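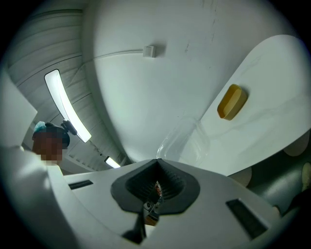 How many times do I have to show a task before it's worth stopping?

For a simple pick and place on a table, 40 good runs is where I stop and have a look at what I've got. Good means unhurried, with a clean start and a clean finish, and with no fumbling in the middle that you'd be embarrassed to see copied. If the task has a lid, a hinge or anything floppy in it, plan for 96 and spread them over several sittings, as your hands go off long before your patience does.

I get asked that more than anything else, so it seemed sensible to put it at the top and let the rest of this page ramble along behind it. What follows is the heap of small habits I've picked up from showing tasks by hand at home and in a shared workshop, mostly tidying, sorting and table-laying sorts of jobs. Some of it will be old hat if you've been at this a while. Pinch what you like.

Before you pick anything up

Clear the table properly. I mean properly, with the mug gone and the tape gone and the pencil you were sure you'd want gone as well. Anything left lying near the object finds its way into the recordings, and if it's there for half your runs and missing for the other half you'll be scratching your head later over why the thing hesitates.

Wipe it down too, and let it dry. I use a barely damp cloth and a drop of washing-up liquid, nothing with a shine to it. Polish leaves a glare on a pale top that comes and goes as you move your head, and it makes light trays skate about when you nudge them.

Do the curtains and lights first and then leave them be. If you start at four in the afternoon in January with the lights off, you'll finish in the dark with them on, and your early runs and late runs may as well have come from different houses. I switch everything on at the start whatever the weather's doing.

Have a think about your clothes while you're at it. Long floppy sleeves get between you and the fingers at just the wrong moment, and bracelets catch on things. Short sleeves, or push them up and pin them. Wear shoes you can stand in for an hour. I did one whole morning in slippers and my back told me all about it!

Getting the grippers comfortable

Hold them the way you'd hold a heavy pair of kitchen tongs, loosely, with your elbows a little away from your sides. If your knuckles are going pale you are squeezing too hard, and it will show in the runs as a sort of shiver just before the grasp. Rest both hands in your lap between goes. It feels like dawdling but it saves time over the whole session.

Open and close each one fully 5 times before the first recording, looking at the fingertips as you do it. The pads should meet squarely. Fluff and crumbs love the grooves in rubber pads, and a dry, soft toothbrush gets them out beautifully. Please don't use oil or furniture spray anywhere near them. If a pad has gone slippery, a wipe with a damp cloth and a good long dry usually brings it back, and if that doesn't do it then it wants replacing.

If yours have printed marker blocks on them, keep your thumbs off the faces. Greasy prints dull the black squares, and a bent corner is worse. I dust mine with the sort of cloth you'd use on spectacles, and they live in a biscuit tin lined with a tea towel.

Where to stand

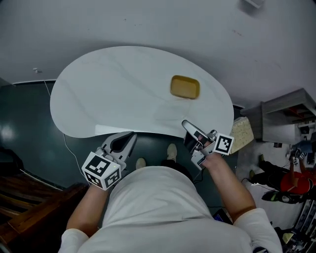

Near enough that your arms are bent at the start of the reach and still a little bent at the end of it. If you have to lean, you're too far off, and if your elbows are tucked behind you, you're too close. Once I've found the spot I put two strips of masking tape on the floor at my toes and stand on them every time I come back from a break. Change the tape now and then if you want the variety, but do it on purpose and write it down.

Cables want a minute of your attention as well. Let them drop down beside your arm with enough slack for the longest reach you'll make, and keep them well clear of your feet. I loop the spare once and hold it with a soft hair tie at the waist. Never tape a cable to your wrist. I did, and every time I turned my hand over the tape pulled, and I'd end up turning my hand in a funny halfway fashion to spare my arm hair.

If somebody else is working nearby, agree beforehand who is talking and when. A shout of "ready" from the next table will make you look up, and if there's a camera on your head then the camera looks up too.

Showing the task

Go at the speed you'd use if you were showing a child how to lay a table. Slow enough to follow, but all in one movement. The mistake I see most often is the little pause above the object, where a person stops to line things up and has a bit of a think. Do your thinking before the run starts. Look at the object, decide which edge you're going for, then go and get it.

Trays are lovely things to learn on, provided you choose one with a rim. Take it by the rim, from the side, with the fingers going one inside and one outside, and lift straight up before you carry it anywhere. Dragging works when you do it and then goes wrong later on a different surface. With two grippers, let one do the holding and the other do the moving, and keep to the same arrangement for the whole batch. Swapping hands halfway through is a very natural thing to do and a proper nuisance afterwards.

Move the object between runs. A hand's width to the left, turned a quarter, nearer to you, further off. I used to put it back in the same place out of sheer neatness and I had a lovely tidy set of recordings that was no use for anything but that one spot. Now I shuffle it with my eyes shut, more or less, and take whatever I get.

When you fluff one, finish it if you can do so naturally, then mark it and carry on. Don't stop the recording with the tray in mid-air. I keep a scrap of card by me with a tally for good and a tally for doubtful, and the doubtful ones get looked at later with a cup of tea.

Working by remote control

Much of the above still holds if you're driving an arm from a controller, but you'll need to be gentler still. There is nearly always a small delay between your hand and the arm, and the temptation is to push harder when nothing seems to be happening. Push, wait, look, then push again, until you've got the feel of it. After a quarter of an hour most people stop noticing.

Sit where you can see the table itself for your first few tries, even if you mean to work off a screen later. Keep everybody's hands off the table while the arm is live, and have the stop button where you can slap it without looking.

Breaks, and putting things away

Batches of 12, then a rest. Stand up, shake your hands out, have a drink of water well away from the kit. I used to plough through the whole lot in one go, and when I played them back the last third had all gone hasty, with the tray put down in a bit of a clatter.

Name your batches while you still remember them. I have a folder from last winter called "tray new" and another called "tray new 2" and I couldn't tell you to this day what was different. The task, the month, the table and which hand did the lifting is plenty.

Wipe the pads, coil the cables in big loose loops, charge whatever needs charging, and leave the object you were using in the same box as the grippers so that you aren't hunting through the kitchen cupboards for the right tray next time. If it's a household tray, buy a second one. Mine was forever going off to hold somebody's toast.

Next on my list to write up is folding, tea towels first and then pillowcases, which are harder than they look and need a much bigger table than I've got.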